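3.2 Survey of worktops and furniture finishes

The second part of the study looked at how furniture surfaces age in shared workrooms, and whether the people who use a room notice the change. Lallthorpe was chosen as the main site. Its workrooms were all fitted out in the same June, from one order, so that differences between tables could be put down to use and not to age. The comparison site, Bretetti, had furniture bought piecemeal over a longer period and is treated separately in Section 3.4.

In all, 82 tables were surveyed at Lallthorpe. Each was given a number and visited twice. On the first visit we noted the room, the distance from the nearest window, the kind of work done there and the cleaning product in use. On the second we took gloss readings at five fixed points: one near each corner and one in the middle. Readings were taken with the blinds down and the ceiling lights on. Where a table had been moved between visits, the first set of notes was thrown out and the table was recorded again in its new place.

Wear was scored on the Ní Bhriain scale, which runs from 0 (as delivered) to 20 (finish gone over most of the top). The scale was drawn up for solid timber counters, and two of its items, splitting and raised grain, did not apply to every table here. We left these out and rescaled the rest. The effect on the ranking of tables was small, though it did pull the scores in the middle of the range closer together.

Users were asked to fill in the Wustel questionnaire, which has no questions on wear as such. It asks how clean, how bright and how pleasant a surface seems. We sent out 600 forms and had 500 back, a better return than we had planned for. Forms with more than two blank answers were kept for the single-item results but left out of the totals.

Pale finishes gave the most trouble in scoring. Scratches that run with the grain are hard to see on them, and glare can hide a dull patch when the scorer stands on the window side. Two scorers therefore worked from opposite sides of each table and agreed a score afterwards.
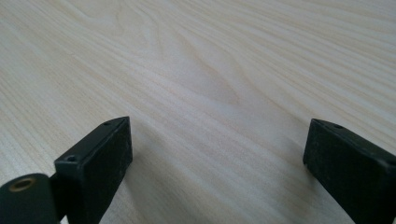
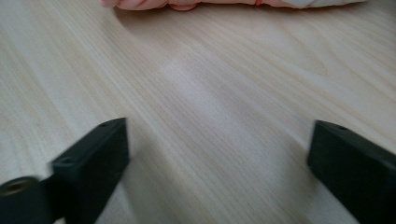
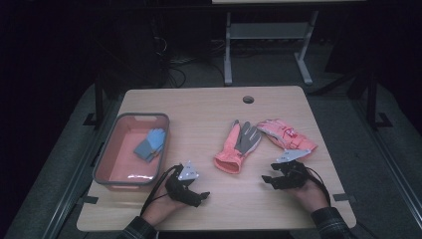 Figure 4. Pale wood-grain table surfaces.

Agreement between scorers was good for dark finishes and fair for pale ones. Most of the disagreement came from the front edge, where forearms rest and the finish loses its shine before any marks appear. One scorer counted this as wear and the other did not until the point was settled in favour of counting it. Tables scored before that date were scored again.

Gloss fell most at the two front points and least at the middle. Distance from the window made little difference once the kind of work was allowed for. Cleaning product did matter, but only three rooms used anything other than the standard spray, and we would not want to rest much on so few. The questionnaire results, set out in the next section, follow the gloss readings more closely than they follow the wear scores.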